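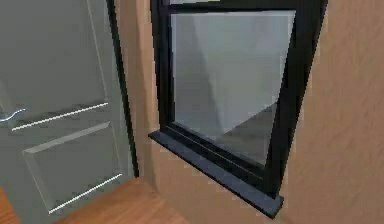

Slide 1: by the window in the Huvum home. Rendered view, straight out of the kit.

40 comments

Speaker notes, Vendula Murín
Evaluating home robots in Huvum: what we liked, what we'd change

Opening

Leave the first slide up while people sit down. Say hello, say who I am, say that I paid the normal price for this and Trollach hasn't seen the talk.

Huvum is a simulated home you run your robot policies in. You get the rooms, the furniture, a physics setup and a task runner called Oravec. I started using it in September, mostly to get out of booking time in our lab kitchen, and I've ended up liking it so much that I asked for this slot. (Pause. Someone will groan about simulators. Let them!)

Ask for hands: who has a policy that works on one table and falls apart on the next one? Keep my own hand up.

Slide 2: setup

Keep this quick. Install took me an afternoon, and most of that was my own drivers. The config is a plain text file, you point it at your robot model, you pick a room and a start pose, and off you go. I had Flello, our small mobile arm, loaded and turning its wrist before dinner. I may have cheered.

Mention that the defaults are sensible. I changed 3 settings in the first week: camera height, joint limits, and how often it saves.

Slide 3: why the wall matters

Go back to the opening picture for this one. Point at the tan wall, the streaks in it, then the dark sill sticking out under the glass. I love this view and it's the plainest one I have. A policy that has only ever seen a clean white backdrop has to deal with a streaky wall, a panel door, shiny highlights and a big pane of grey glass, all at once. Our first depth model had a terrible time with that kind of glass. Finding that out at my desk, with coffee, was a lot nicer than finding it out in front of visitors.

Be fair here: look at the edges along the black window frame. They're blocky. If your work depends on fine edge detail you'll want to render larger, and that slows everything down. The soft look didn't bother our navigation tests at all. It did bother our grasp tests.

Slide 4: running a batch

Oravec is the part I'd keep if they took everything else away. You queue your runs, close the laptop lid on the remote session, and come back to a table of results with a replay for each one. Our longest batch was 1265 runs and it finished overnight. Replays open at the moment the run was marked failed, so you aren't dragging a slider back and forth all morning.

Weak spot: the failure labels. "Timeout" covers far too much. A robot stuck against a cabinet and a robot politely waiting for a plan get the same word. I wrote a little script to split them and I'm happy to share it, come find me.

Slide 5: things to pick up

Give people a second to look before talking.

The chest of drawers is my favorite test bench in the whole kit. Books lying flat on a dark, slightly reflective top: try getting a gripper under one of those! Flello pushed the red-and-white one along for ages before we taught it to slide a book to the edge first. And then the drawer fronts, flat with no handles showing. We had a lovely pull-the-knob routine and nothing for it to pull. Ask the room how they'd open one, there are usually good ideas. Last time somebody suggested suction and we've been playing with that ever since.

Trees outside the window are a nice touch as well. Our detector got quite excited about them and we had to have a talk with it. 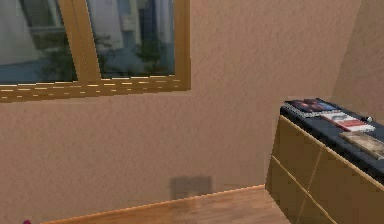 Slide 6: what I'd ask Trollach for

Better labels in Oravec, already said it, say it again.

A way to swap wall and floor finishes from the config file. At the moment I do it by hand in the editor and it's fiddly.

Some documentation on friction. The values are there but the units took me 2 emails to sort out. Support answered both quickly and kindly, so credit where it's due.

Slide 7: would I buy it again

Yes. Say it plainly and then say who it suits: small teams with a robot they're scared of breaking, and anyone teaching a course. If you mostly work with cloth or liquids, try the demo first, I haven't tested either.

Then questions. If there's time, run the live batch with Flello and the drawers. Plug in the charger before starting it.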